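We use cookies to remember your reading settings. By continuing you accept this. OK / Manage

Workshop notebook – Room Kollitz
Reading time: 3 min

June, entry after the morning clean-up
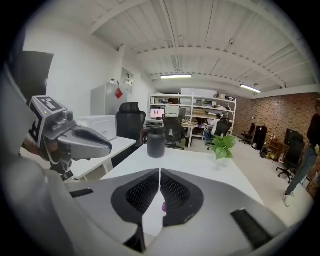 The white table with the plant and the bottle, printer desk to the left, brick wall on the right.

I write down how the room is standing now, so that we do not discuss it again from memory. Dagný and I agreed last month that the layout should stay the same until the Fellon order is finished, and then things started to walk anyway.

White table. This is the shared one. The plant can stay, it has enough light there and it does not take much place. Drinks only in closed bottles. I measured the table height again because the number in the old entry was not readable: 70 cm to the top. Small parts should be returned to their tray before lunch. I found five of them under the table this week when I swept, and one was already stepped on. Please look on the floor also.

Printer desk. The printer stays on the second white desk, with the mesh chair behind. I wanted to turn the desk a quarter so the paper comes out toward the room, but then the chair has no space to go back, so I left it. The counter page says 338 prints since we changed the cartridge. I do not know if this is much. Hanne Egilsson has the invoice from Dillorham and can compare.

Refrigerator. It stays by the wall under the small cabinet. I have asked two times that glue is not kept together with food, and I ask now a third time. The glue has its own box on the lower shelf of the tall unit. If the box is full, tell me and I will find another one. The sticker on the side can stay where it is, I tried with a fingernail and it only makes a mess.

Tall shelves. This was most of the morning. I did not throw away anything, only moved. Heavy boxes go low and light ones high, and the boxes we open every day should be at the height of the hand. Dagný labeled her boxes already. Mine are half done – the labels I printed were too wide and I must do them again in the smaller size. There is still equipment on the shelves with no name on it. I will leave it until the end of June and then ask everybody once.

Monitor desk in front of the shelves. It is a little tight to reach the bottom shelf when somebody sits there. We tried to pull the desk forward by 3 cm and it made no difference, so we put it back. Better is to ask the person to roll aside for a moment. Do not reach over the monitor with a box, please.

Brick wall side. The speaker stays. Bach in the afternoon was fine for everybody I asked, but not during phone calls, and lower than yesterday. The bottles on top of the small wooden cabinet I would like to have inside of it. The key is missing, or maybe it was never here. I looked in the drawer and in the coffee can. Until we have it, they stand on top and we are careful with elbows.

Chairs. We have enough of them, but they travel. In the evening each one goes back to its own desk, so the way along the brick wall is free for the cart. Yesterday at 18:40 I had to move chairs with my foot while I carried a full box, and I do not want to do it again.

Still open:
– new labels, smaller size (me)
– ask Hanne about the cartridge and the Dillorham invoice
– key for the wooden cabinet
– a second box for glue, if needed
– water the plant, I forgot who has this month

Added later: Dagný says the plant is hers this month and it had water already. She also thinks the tray for small parts should have a lid. I agree, but the one we have is from another tray and does not close. I will look for one when I go to the store.

Filed under: Workshop notes, Room layout, Housekeeping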